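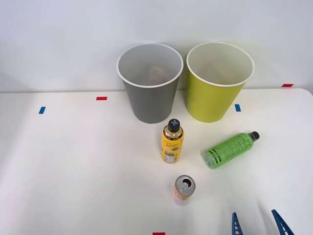
My sister reckoned nobody on earth needed a tea towel that cost more than the dinner, and she told me so down the phone while I was standing in the shop with it over my arm.

I bought 2. Of course I did! Linen, with a border of little brown pears, from a label called Prala that I'd been mooning over since January. The woman at the counter folded them in tissue like christening gowns and I walked home along Drarum Road feeling very grown up (and a bit sick about the money).

Then came the problem of using them. You can't just dry a baking dish with a thing like that. I hung one on the oven door and dried up with the old grey rag I'd had since uni, hiding it behind the toaster whenever someone knocked. I did this for 14 weeks.

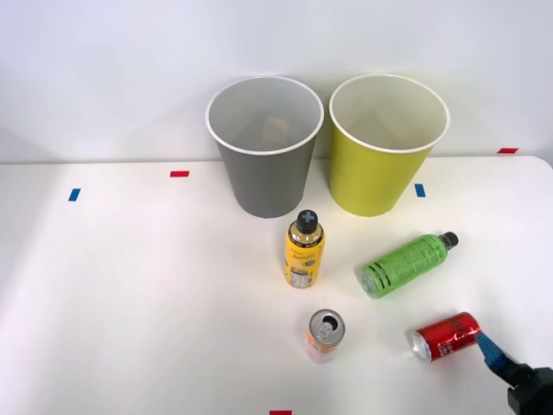 *Grey cup and yellow-green cup, towards the back of the table.*

What broke me was gravy. Mum came for a roast, tipped the jug, grabbed the nearest cloth and went at the bench like she was scrubbing a boat. Pears and all. I made a noise I'm not proud of.

"It's a tea towel, love," she said, and wrung it out.

I soaked it overnight and pegged it on the line next to my socks. One pear came up the colour of weak tea and it's stayed that way. I got the other towel out of its tissue that same arvo, dried every pot in the kitchen with it, and rang my sister to ask what she wanted for her birthday.

She said anything but pears.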